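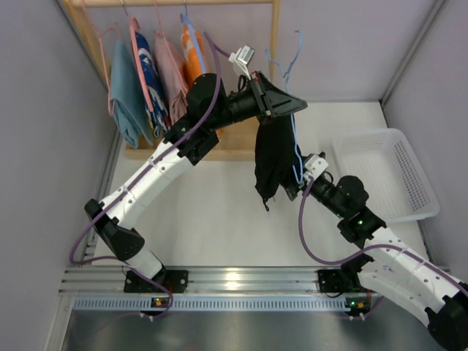
Svend Gunnlaugsson replied that members should first state the type of hanger in use, as the advice for wire hangers differs from the advice for molded ones. The original post has been amended accordingly and appears below with the answers received.

Coated wire hangers tangling on a small wooden rack, and dark garments losing their shape

Posted by Ainhoa Esteban
Community Help, Household and Laundry section
8/27/23

I am responsible for the shared laundry room at Rorkcombe, a residence with 17 apartments. Residents may hang clothing on a wooden rack after washing. The hangers provided are the thin wire kind with a light blue plastic coating. They were purchased in February in a single order of 196.

Two difficulties have been reported to me. The first is that the hangers lock together when they are put away in the basket, and residents pull at them until the shoulders bend. The second concerns black knitwear and other soft garments. When these are placed on the wire hangers they slip to one side, and the neckline is stretched when the hanger is forced in from the top.

I would be grateful for guidance on the following matters. Is there a recommended way to put a soft garment on a wire hanger without pulling the neck? Is there a way to store the hangers so that they do not tangle? I would prefer to keep the present hangers, given that the budget for the year has been spent.

Edited to add: the hangers are wire with a plastic coating, as stated above. They are not molded plastic.

Vasiliki Lazaridis
Accepted by the poster

I supervised the linen service at Mavromatis for a number of years and can offer the procedure that was followed there.

For soft garments, the hanger should enter from the hem. Lay the garment on a flat surface, face up, and open the hem with one hand. Hold the hanger by the straight lower bar and pass the hook up through the body of the garment until it comes out at the neck. Then settle one shoulder, followed by the other. The neckline does not need to stretch at any point. If no table is available, the garment may be held up by one shoulder seam while the hanger is introduced from below, but this takes practice and the fabric tends to bunch around the wire. New staff were always taught at the table.

Heavy knitwear should not be placed on a wire hanger at all while it is wet. Fold it lengthwise and lay it over the rail of the rack. It may be moved to a hanger once it is dry, if the owner wishes, although I would still advise folding it on a shelf.

With regard to storage, the basket is the cause of your first difficulty. Wire hangers dropped into a container will fall at different angles, the hook of one passes through the shoulder of the next, and any further handling draws them tighter.
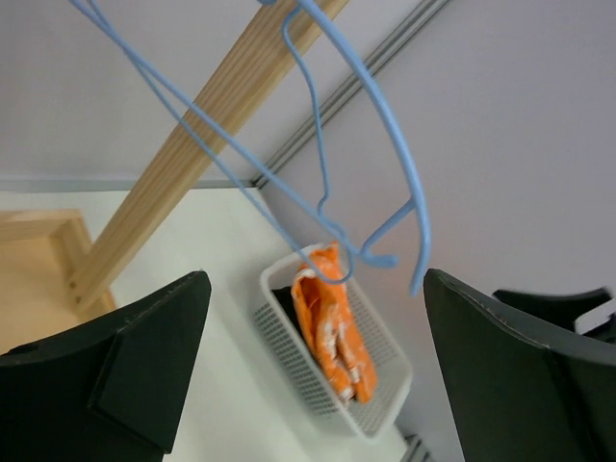
Empty hangers should be returned to the rail of the rack, with every hook facing the same direction. If the rail is required for clothing, gather the hangers in bundles, align the hooks, and secure each bundle at the neck with a strip of soft fabric. The bundles can then stand in the basket with the hooks uppermost. We kept no more than 10 to a bundle.

To separate hangers that are already locked, do not pull them apart by the hooks. Place them flat on a table or on the floor and slide the top one sideways until its hook is clear of the others. Then lift it away. A shoulder that has been bent can usually be pressed back by hand, provided that the coating is intact. Where the coating has split, the hanger should be discarded, as exposed wire may leave rust marks on light clothing.

Brian Magesa

Throw them out and buy wooden ones. We changed at our building, 86 hangers in total, and there have been no further complaints.

Ainhoa Esteban

Thank you for your reply, Mr. Magesa. As noted in my post, replacement is not possible this year. I will retain the suggestion for the next budget.

Kalliopi Stamatopoulos

I agree with the answer given by Ms. Lazaridis and would add one point on slipping. A rubber band wound several times around each end of the shoulder will keep most light garments in place. Bands should be removed before the hanger is used for anything white, as colored rubber can leave a mark. Foam covers are also sold for this purpose under the name Nernura. I have used them on thin hangers and found them satisfactory, although they hold water for a long time and are better suited to a closet than to a drying rack.

It may also help to post a short notice beside the rack. Ours at Jestden reads as follows:

Please insert hangers from the hem.
Please return empty hangers to the rail, hooks facing the wall.
Please do not leave hangers loose in the basket.

Ainhoa Esteban

I have put up a notice with the same wording and moved the empty hangers to the rail. The fabric strips will be cut from an old pillowcase. I would still welcome a reply from any member who has used the foam covers in a damp room.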